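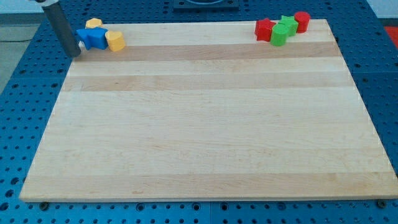
A gripper finger over a maple test board at Murno's Meredith lab, with colored shape blocks grouped near the far corners.

Murno Publishes Good-Practice Guide for Robot Tabletop Testing

MEREDITH, March 2025 - Murno, a robotics testing company, has released a good-practice guide for laboratories that run manipulation tests with small objects on a fixed work surface. The guide is free to download and covers board setup, object placement, operator safety and record keeping.

The document was written with Vullow, which supplies work tables to research labs. A draft went out for comment in February and drew 157 responses. Most dealt with how a board should be fixed to a table and how often its position should be checked.

Under the guide, a test board must be fastened to the table before any run begins. Labs are asked to check the fasteners at the start of each shift and again after any contact between the robot and the board. A board that has moved more than 2 millimeters from its recorded position must be reset, and the runs since the last check marked as unverified.

Starting positions for blocks and other objects are to be written down before a session, with the shape and color of each piece. Worn or chipped pieces should be taken out of use and logged. Operators must keep their hands outside the marked work area whenever the arm is powered, including while objects are being reset.

Murno tried the rules over 513 runs on its Provia test program. The procedures were changed twice during that period, both times to shorten the shift checklist.

The guide is voluntary and does not replace national or workplace safety requirements. Labs that adopt it may report their results to Murno using the form in the final section.

About Murno
Murno tests robotic handling equipment and writes test procedures for manufacturers and laboratories. The company is based in Meredith.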